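The Trerken Vanity Table

I sell a lot of furniture I feel so-so about. The Trerken isn't in that group! It's a glossy white vanity with a scalloped front edge and an oval mirror on top, and I've had one in my own bedroom since June.
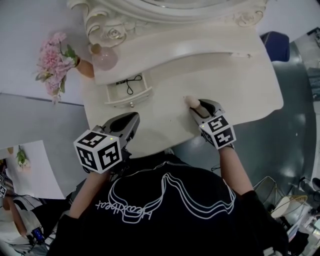
Mechthild Fankhauser wrote in to say hers went together in one evening, but she'd have liked a longer Allen key in the box. Fair call – we've asked Prallo to swap it.

The gloss wipes clean with a damp cloth. Foundation comes off easily, nail polish less so (ask me how I know), so pop a tray down first. 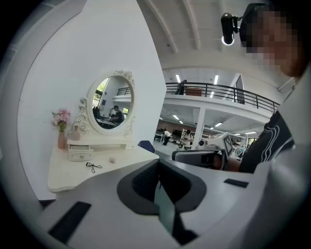
Trerken vanity with mirror. Flowers and accessories not included.

The mirror is the heavy bit, so get a second person to hold it while you do up the screws. Don't tighten anything fully until it's all standing square, then go round again after 30 days.

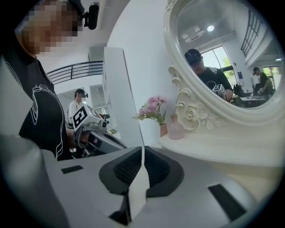 Delivery is free over $1000, otherwise it's a flat $37 in metro areas. Regional customers, give us a ring before 4 pm and I'll get you a proper quote.

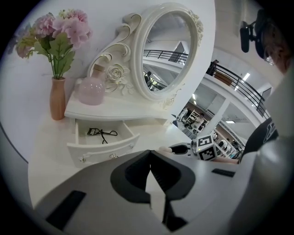

I've also been asked about colour matching. The Hirvonen stool is a slightly warmer white, which I quite like next to it, but if you're fussy get the Zaderis one. Returns are fine within 7 days if it's still in the carton.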